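Print this article | E-mail this article

4. Race Format and Scoring Consistency in Provided-Boat Team Events

4.1 Data

The analysis covers 542 individual race finishes recorded over two seasons of the Isum inter-club series and the Wutovia Bay championship. Both events use provided boats of a single class, crews of three, and a rotation in which each team changes boats after every race. Finishes scored as did-not-start were removed before analysis. Finishes changed by protest or redress were kept in their corrected form, as the corrected score is the one that decides the series. Retirements were kept and given the points set out in the sailing instructions of the event concerned.

Wind speed and direction were taken from the race committee log at the warning signal and again when the first boat rounded the last windward mark. The two events log direction differently. Isum records it to the nearest five degrees, while Wutovia records it in whole degrees. All directions were rounded to five degrees before the two sets were joined.

4.2 Boat effects

A rotation is meant to spread any difference in boat speed evenly over the teams. This holds only if the rotation is completed. In the Isum series the schedule was cut short in both seasons by light air, and four teams never sailed two of the boats. We therefore fitted a model with separate terms for team, boat and race, in which the boat term is assumed to be constant within an event but free to change between events. Sails stay with the hull in both fleets, so hull and sail effects cannot be separated and are reported together.

The boat term was small at Wutovia. At Isum it was larger, and most of it came from one hull that finished worse than the team term predicted in all but one of its races. Removing that hull from the set reduced the boat term to a level close to the Wutovia value. The order of the top three teams did not change in either season. The order of the middle of the fleet did, and in the second season two teams exchanged places.

4.3 Course length and lead changes

Course length was computed from the mark positions in the committee log and ranged widely within each event. The longest course was set at Wutovia on a falling tide and was later shortened at the second leeward mark. For each race we counted a lead change whenever the first boat at a mark was not the first boat at the mark before it. Changes that were reversed between marks are not visible in the record and are not included.

Lead changes were most common on the first run and least common on the final beat. The result is in line with the earlier Mészáros model of covering tactics, which predicts that the lead boat gives up distance to stay between the next boat and the mark once few legs remain. The model was written for two-boat racing, and its use in a fleet of eight should be read with care. It treats the trailing boats as a single opponent, an assumption that is most nearly met when the second and third boats are on the same side of the course.

4.4 Effect of discards

Both events allow one discard after the fifth race. To test its effect, each series was rescored under three rules: no discard, one discard, and one discard after the seventh race only. The order of the races within each series was then shuffled 1244 times and the running score computed at each step. Under the no-discard rule the leader after five races went on to win more often than under either of the others. The difference was greatest in series that included a retirement by one of the top two teams.
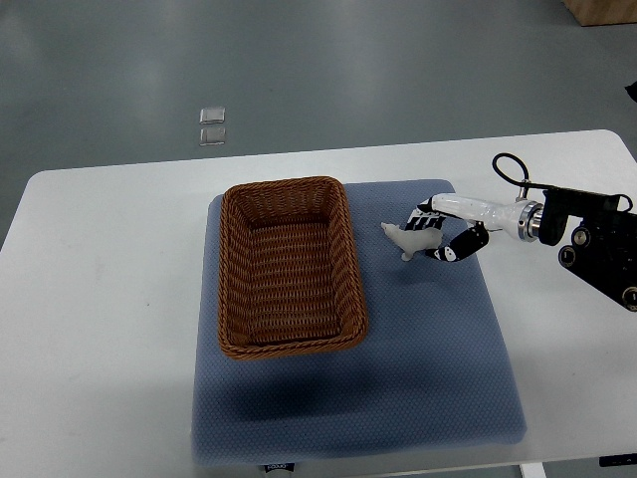 Figure 2. Table, mat and woven basket.

The late discard gave results between the other two rules in the Isum data. At Wutovia it could not be told apart from the early discard, as only one team there carried a retirement past the fifth race. A larger sample of series would be needed to choose between them, and the present data should not be used to support a change in the sailing instructions of either event.

4.5 Limits

Three limits apply. The crews were not the same in both seasons, and a team term that spans a change of helm mixes two levels of skill. Current was not measured at either site, although it is known to be strong on the eastern side of the Wutovia course. Finally, the finish records give places and not elapsed times, so a win by a boat length and a win by several minutes are treated alike. The Erkora tracking units to be carried next season will record position through the whole race and should remove the last of these limits. They will also allow lead changes between marks to be counted directly.

Contact the editors | Copyright, all rights reserved | Back to top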